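Black tableware

Black tableware is the family of bowls, trays, plates and serving pieces finished in black all over, inside and out. It is a favorite for noodles, rice, fruit and salads, and for good reason: almost any food looks brighter against it! A spoonful of plain white rice seems to glow.

Shapes vary a great deal. Round bowls with a narrow base are the classic form, and many makers give the sides flat facets that catch the light in strips. Square-rimmed bowls take up less room on a crowded table. Low trays are often raised on short legs, a lovely touch that lifts a small dish just clear of the tabletop (and makes it far easier to pick up).

Finishes run from fully matte to high gloss. Matte pieces hide fingerprints poorly but look wonderfully soft; satin is the usual middle ground. The potter Rhydian Dafis, whose Atdale workshop opened in 1977, worked almost entirely in satin black, and his Mollano bowls were sold in sets of 2, one deep and one wide.

Black pieces are traditionally set on pale wood, where the contrast is strongest. A polished top adds dark reflections under each bowl. Metal stands in the same color are used to bring some dishes up a level, with others tucked beneath.

See also: Serving tray; Place setting; Jenach ware
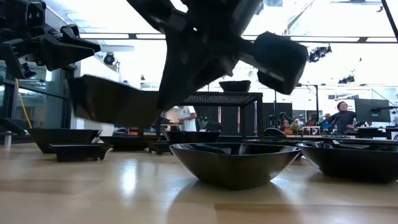 Black bowls, low trays and a metal stand on a light wooden tabletop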